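About Gunley

Gunley writes manipulation software. We do not build arms, grippers or cameras. Our customers already have those, and what they usually lack is the layer between a camera stream and a joint command that behaves the same way on Monday as it did when it was demonstrated.

The company was started by Vidar Torvik, who had spent several years maintaining motion planners for packaging lines and wanted one code base in place of a separate fork for every cell. The first release ran on a single arm and handled a single box size. The current one ships as three packages that can be licensed together or separately.

What we make

Rurkton is the perception package. It takes color and depth input and returns a list of object hypotheses, each with a pose, a rough shape and a confidence value. Objects that support other objects are stored as parents in a small scene graph, so a planner asked to move a plate knows there is a cup on it. Clear plastic gets its own estimator, as depth returns on it are unreliable and we would sooner report a wide bound than a wrong surface.

Hellström is the planner. It accepts a goal in terms of objects and relations ("cup off plate, plate to the left") and produces a sequence of grasps and motions. Every step carries preconditions that are checked again before execution. If a check fails, the planner repairs the remaining sequence and keeps the parts that still hold.

Puststead is the tooling: log recorder, replay viewer, regression runner. It was written for internal use and released in September after customers kept asking for it. Any logged run can be replayed against a new build, and the two sets of decisions are shown side by side.

How we test

Our regression set holds 1314 tabletop scenes. Of these, 800 are arranged by hand from household items and 500 are generated in simulation. The last 14 come from field reports and are never removed, even when the original fault has been fixed for years.

The hand-arranged scenes are deliberately plain. A matchbox flat on the wood, a pink cup standing on a lavender plate and a clear container close to the plate's right rim give the software a thin object, a support relation and a transparent wall beside a black gripper. Segmentation has to keep plate and container apart, and the self-filter has to remove the gripper without taking the container with it.
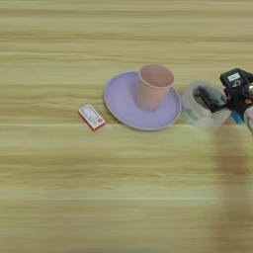 Releases and support

A build goes out when the full set passes and the replay differences have been read by an engineer. There is no fixed schedule. Each release is supported for 47 months with fixes to the planner and drivers - perception models are updated separately and can be pinned.

Interfaces are documented and versioned. Configuration is plain text, and log files can be read without a license. The next interface freeze is Fri 31 January; driver changes submitted after that go into the following release.

Working with us

We take on integration work when it involves a new gripper type or a sensor we have not supported before. For standard hardware, the documentation and a support contract are normally enough. Please send a recorded log with the first inquiry, along with the arm model, controller version and camera mounting position.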